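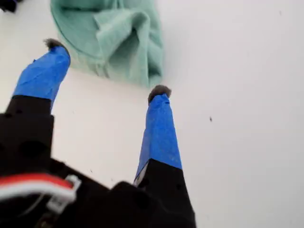

Washing and Reviving Microfiber Cloths

Microfiber loses its pickup when the split fibers become coated with detergent residue, softener, wax or grease. A coated cloth pushes water around and leaves streaks on glass. In most cases the coating can be removed with a long soak and a plain wash. The procedure below applies to general-purpose cloths, glass cloths and flat mop pads. It does not apply to cloths sold pre-treated with polish.

What you need

A bucket or sink that holds at least 14 liters
Liquid detergent with no softener, bleach or added scent
White vinegar
A soft nylon brush
A mesh wash bag
A washing machine with a warm cycle

Step 1: Sort the cloths

Separate by use before anything gets wet. Cloths used on floors, in bathrooms and on engine parts should each go in their own load. Microfiber must also be kept apart from cotton towels, which shed lint that the fibers hold on to. If lint is already present, brush the cloth dry, in one direction, over a trash can.

Discard any cloth that has been used with solvent or drying oil, following the local rules for oily rags. Do not machine wash or tumble dry these.

Step 2: Soak

Fill the bucket with warm water at a temperature the hand can tolerate. Add one tablespoon of detergent and stir before adding the cloths. Push them under until they stop floating. Leave them for 6 hours, or overnight if they feel waxy. Cloudy water is normal. If it turns dark in the first hour, drain and refill.

Step 3: Wash

Lift the cloths out, press them against the side of the bucket and transfer them to the mesh bag. Fill the bag no more than halfway. Run a warm cycle with half the detergent the label suggests for a small load. Select the extra rinse if the machine has one. Never use fabric softener or dryer sheets at any stage.

Step 4: Rinse with vinegar

For cloths that still feel slick, add 200 ml of white vinegar to a bucket of cool water, soak for half an hour, then rinse under the tap until the smell is gone. Never combine vinegar with bleach, including bleach left over in a dispenser drawer.

Step 5: Dry

Hang the cloths or tumble them on the lowest setting. High heat can fuse the fiber tips, and the damage is permanent. Shake each cloth once before folding.

Step 6: Test

Put a teaspoon of water on a smooth countertop and lay the dry cloth over one side of it. Draw the cloth across slowly without pressing. A working cloth leaves a thin film at most. If beads or a wet trail remain, repeat from Step 2. A cloth that fails twice can be moved to rough work such as wheels or outdoor furniture.

Storage

Keep clean cloths in a closed drawer or a lidded box. Open shelves in a garage collect grit, and grit caught in the pile will scratch paint and clear plastic. Mark floor cloths at one corner with a laundry pen so they are not returned to the glass pile.

Written by Spyros Pappas. Step 4 revised in May.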